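Nokberg open day – anyone else go?

Started by tinplate_ted, 13 August 2023

tinplate_ted
Went to the open day at the Nokberg place in Drellinville and thought I'd write it up for those who couldn't get there. Parking was fine if you used the lower car park. Sign-in took ages as they had one person doing badges.

The first hall was the big stuff, palletising mostly. De Haan had a cell stacking flour sacks and it ran the whole time I stood there. The chap on the stand said 300 sacks an hour. It was well guarded and pretty noisy.

Upstairs was household work, and that's what I'd gone for. They had a talk on sorting cutlery and utensils, with a screen showing the hand-held grippers people use at home to record the job. You pick things up with the gripper, put them where they go, and the recordings are used to train the arm. After the talk you could have a go with one yourself.

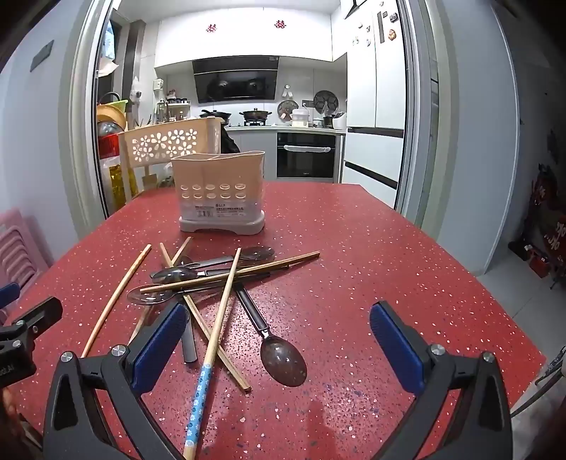
I was slower than I expected. Spoons are all right once you get the fingers either side of the handle. Chopsticks roll, and if two are lying together you tend to get both. I dropped one on the floor twice. The woman running it said most people get better after 20 goes, but the queue was long and I only had four.

After that they ran the arm on the same job. It was slow but it got there. Worth the trip for me.

marrowfat
I was there in the afternoon and my experience was different. The arm stopped twice while I was watching and a member of staff had to move a spoon before it would carry on. I asked how often that happens and didn't get a straight answer.

tinplate_ted
Fair enough. It didn't stop in the morning session, but I only saw one run.

quillback72
What I don't get is why they bother with chopsticks and spoons in a heap. If you want to sell a machine to a canteen, the cutlery comes out of the dishwasher in a basket, all standing up. Nobody tips it on a table first.

Ladia_owner
They covered that in the talk. A heap is harder, so if it can manage a heap it can manage a basket. I don't know if I believe it but that was the argument. Different lengths and materials in one pile as well – wood, metal, plastic.

quillback72
I don't agree. A basket is a different job. You're coming in from the top and there's no room for the fingers. We had a Ladia arm on trial at work and it was good at picking off a flat surface and hopeless with anything in a container.

Ladia_owner
Depends on the fingers. Mine copes with a container if I fit the narrow ones. I paid 700 for it second-hand though, so I'm not expecting miracles.

marrowfat
Did anybody find out what happens with see-through plastic? I've had no end of trouble with cameras and clear lids.

tinplate_ted
Somebody asked that at the end. The answer was that it's still a weak spot, and they want more recordings of people picking clear things up. No figures given.

hobnail
Didn't go, 2 hours each way is too far for me. Was there any food?

tinplate_ted
Tea and a biscuit. There was a van outside doing rolls but it had packed up by one.

marrowfat
The coffee was awful. They said on the way out there'll be another open day in October with the De Haan cell set up for mixed boxes. I'll probably go to that one and skip the upstairs.

quillback72
If you do, ask them about baskets.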